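Call for Participants: Hand and Controller Comparison, Shared Carrying Tasks
September 23, 2023 | By the Wedatetti test group
14 shares | 2 comments

Wedatetti is looking for adult participants for a comparison of two controllers for two-armed robots with jointed hands. Sessions are held at our site in Drovudport. No experience with robots is needed. People who have worked in moving, warehousing or furniture assembly are welcome to apply but will not be given preference.

Background

The study concerns carrying tasks in which a person holds one side of an object and the robot holds the other. The two controllers under test are called Kikico and Kaplan. Kikico follows a planned path and corrects for the force it measures at the wrists. Kaplan has no planned path and responds only to the push and pull of the person on the far side. The same pair of hands is used with both, so that differences in the results can be assigned to the controller.

The first round, run in July, covered trays and flat boxes. The current round covers small furniture. Furniture is harder on the hands: the load is less even, the edge is often thin, and an apron or rail under the top limits where the fingers can close.

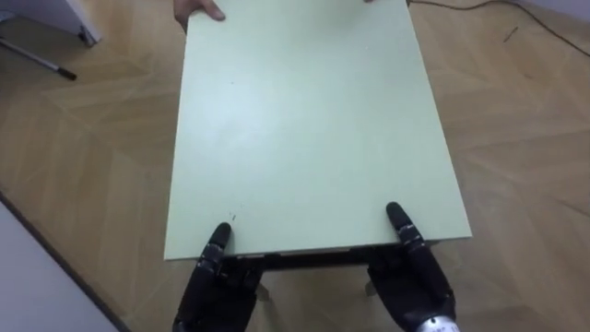 Shared hold on a small table, robot hands at the near edge, person at the far edge.

What you will do

Each participant attends one session. You will lift an object together with the robot, carry it a short distance, turn it, and set it down on a floor mark. Each task is repeated with both controllers in an order drawn by lot. You will not be told which controller is active. After each block you fill in a short form on effort, predictability, and whether you felt the robot was pulling ahead of you or lagging behind.

Two blocks include a planned change in speed partway through the carry. You will be told that such a change may occur but not when. An operator with a stop switch stays in the room throughout, and you may end any trial by saying "stop" or by letting go once the object is on the floor.

What we record

Wrist force, finger joint position, and video from the robot's head camera. The head camera mainly captures the object and your hands. Recordings are stored under a participant number. The list linking numbers to names is kept separately and destroyed when the analysis is complete.

Requirements

- Age 18 or over
- Able to lift and carry a light table with both hands
- No current injury to the hands, wrists, shoulders or back
- Closed shoes with a flat sole
- Able to follow spoken instructions in English

Rings, bracelets and watches must be removed before the first trial. Long sleeves should be rolled or fastened. Lockers are provided.

Left-handed applicants are especially encouraged. The July group was almost entirely right-handed, and the grip forms need answers from both.

Payment

Participants receive a fixed payment at the end of the session. The full amount is paid if you choose to stop early. Local travel is refunded against a receipt.

How to apply

Write to the test group at Wedatetti, Drovudport, quoting call number 714. Give your age, height, dominant hand, and the times of day when you are free. Height is used to set the starting position of the arms. Please do not send medical records; a short health form is completed on arrival.

Applicants who took part in the July round may apply again, but should say so. Their results will be analyzed as a separate group. Selected applicants will receive the consent form and directions to the site before a session time is confirmed.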